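Tidying a Room Without Buying Anything First: Frequently Asked Questions

Most of the mail we get about clearing a living room starts with a shopping list. Bins, dividers, a label maker, a shelf with a clever hinge. I've tried a fair amount of this stuff and most of it ended up as one more thing to put away. These are the questions that come up again and again, with answers that may disappoint people who enjoy a cart full of storage.

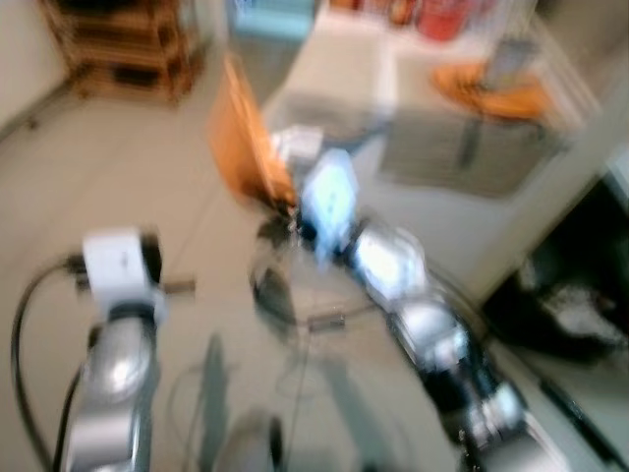 By Csaba Orbán, for the Kekier household pages
Filed under: Floors, Tables, Putting Things Away

Do I need a system?

I doubt it. Every system I've been sold boils down to picking a thing up and putting it where it goes. If you know where it goes, you're done. If you don't, a color chart on the wall won't help you, and now you've got a chart to dust.

What I would do is walk the room once with your hands in your pockets and look. You'll see the same kinds of things in the same spots. Those are the ones that need a home. Everything else can wait.

Should I start with the floor or the table?

Floor. People argue with me about this. Their case is that the table is easier and gives you a nice early win. Maybe so, but I've watched plenty of people get the table looking lovely, sit down at it and stop. A floor with things on it is also a floor you can trip on.

The other reason I hear is "energy flow." I have no comment on energy flow.

Is light tile harder to keep tidy than carpet?

Harder to look tidy, yes. A pale beige tile shows up anything darker than itself, and small gray and black bits stand out from across the room. On a patterned rug the same bits vanish until you step on them with bare feet. I'd take the tile. You at least get a warning.

Grout lines are another matter. The Tredeo people sell a brush for them and it's a brush. An old toothbrush did the same job in my kitchen and I didn't have to wait for it on a Tuesday between nine and five.

What about an open wooden shelf? Doesn't it just collect junk?

Any flat surface collects junk. I like open shelves on feet for one plain reason, you can get a broom under them. I don't like them for anything small. Put a dozen little things on an open shelf and by November they'll have drifted into a heap, and you'll be told that baskets are the answer. Then the baskets fill up.

My rule is that if I have to move one thing to get at another, the shelf is full. That's earlier than most people think. I've been called a killjoy over it.

Are bright colors really easier to find, or is that a sales pitch?
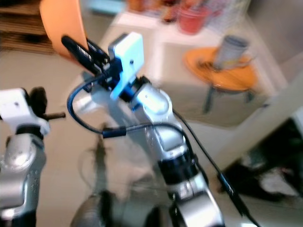 Color is one of the few claims in this business I've stopped fighting. I used to think it was a way to charge more for the same plastic, and I still think some of it is. The Rindden catalog has 1453 items in it and I'd guess a good many are the same box in a new shade. But go and look for a black cable on a dark sofa and then look for something orange. A smooth, flat, curved piece in an orange that loud gets picked up early in any tidy because your eye goes to it before you've decided to look. The dull things get left for later, or for never. So yes, buy the bright one if the price is the same. If it costs more, a strip of tape will do.

Do I sort as I go?

No. This is the mistake that eats whole afternoons. You pick up one odd piece, wonder what set it came from, open a drawer to check, and an hour later you're reading old birthday cards. Pick up everything of one kind, or everything of one color if you can't tell what kind it is, and get it off the floor. Sort it sitting down.

I've been told sorting as you go is faster if you're disciplined. I haven't met the disciplined person yet.

What do I do with things I can't identify?

Give them one container and one month. A real container with a lid, small enough that you'll be annoyed when it fills up. If nobody in the house has come asking by the end of the month, out it goes. I have broken this rule twice, both times for a part I was sure belonged to the vacuum cleaner. Neither did.

And cables?

Loop them loosely and hang them up if you can. I don't trust the tight little wraps. Kwiatkowski makes a fabric tie that people write to me about with real affection, and it's fine. So is a twist of string. What matters is that a cable isn't lying across the place where you walk.

Does a mat on a white table help or is it decoration?

A bit of both. It marks off a working area, so the mess has an edge, and a white table shows every crumb and pencil mark. But a mat is also an excuse. Things pile up on it because it "belongs to the project," and the project can go on for weeks. I lift mine at the end of the day. If I can't lift it without clearing it first, I clear it.

Someone also asked if the mat has to match the room. I don't understand the question.

Is it faster with two people?

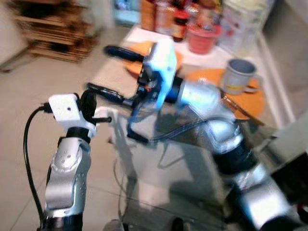 Hamisi Khaemba wrote to tell me I'm wrong about helpers, and that two people at one table get in each other's way only when they haven't agreed who takes which side. Split it down the middle, he says, and don't reach across. He and his sister clear a supper table that way and swear by it.

I remain unconvinced, though I tried it and it went better than I wanted it to. My trouble with a second person has always been the talking. "Do we keep this?" is the slowest sentence in any house. If you can agree to save the questions for the end, fine, have company.

How often should I do all this?

Whenever it bothers you. I know that's not what the planners say. The daily ten-minute reset is a good idea that I have kept up for, at best, a week and a half. A big go at it when the room starts to annoy you works just as well, and you'll notice the difference more.

Can you recommend a product?

A broom.

COMMENTS

marnie_k
The "one container and one month" thing works, but my husband asks for the missing item on day 31. Every time. I've started keeping the box another week and not telling him.

Oldhouse Pete
Disagree on tile. Cold underfoot and everything you drop breaks. You can keep your warning.

tansy
Do you have an answer for puzzle pieces? They're all different colors so picking up by color gets me nowhere.

Csaba Orbán
@tansy Pick them up by puzzle. If that fails, one bag for the lot, and sort it at the table. I wouldn't pay for a puzzle sorter tray, I've had two and they both slide around.

Lurker in Dayton
Came for the shelf question. Mine is too low to get a broom under and I can't be the only one. Does anyone put risers on theirs or does it just wobble after that?

Oldhouse Pete
@Lurker It wobbles. Screw it to the wall first.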